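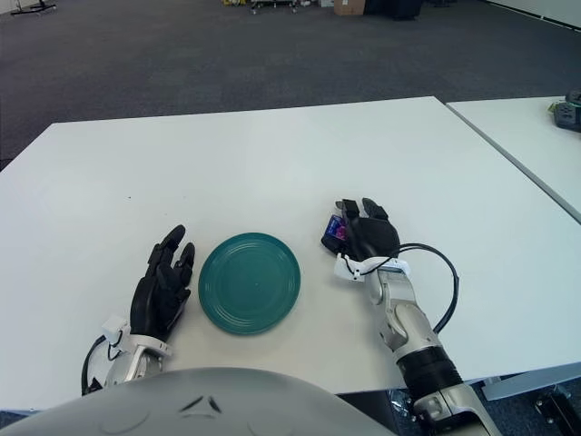
Lastwood workshop completes two-handed table robot

Thursday, December 25, 2025

Lastwood, the shared workshop in Larkarberg, has completed the first stage of Dadia, a robot with two arms and a pair of black, many-fingered hands. The machine was put together by members during evening sessions and is now in regular trials at a white work table.

Current trials concern the handling of small household things. A round teal plate is set on the table, and the right hand is given a small dark blue object with a pink label to hold between thumb and fingers. Members have logged 476 grasps to date, of which 203 were made with the left hand.

"The wrists took us longer than the arms did," said Bohdana Dmytriv, who leads the build. "We changed the brackets twice and moved the cables to the outside so that a fault can be found without taking the forearm apart."

The build has taken 560 hours of members' time. Parts were paid for from workshop fees and a grant from the Salinas Fund for Local Making.

The second stage begins in January and will cover passing an object from one hand to the other. Drawings for the wrist brackets will be released to other workshops in the same month.

Lastwood has 51 members and welcomes new applicants. Visits to see Dadia may be arranged through the workshop office.

Press contact: Bohdana Dmytriv, Lastwood, Larkarberg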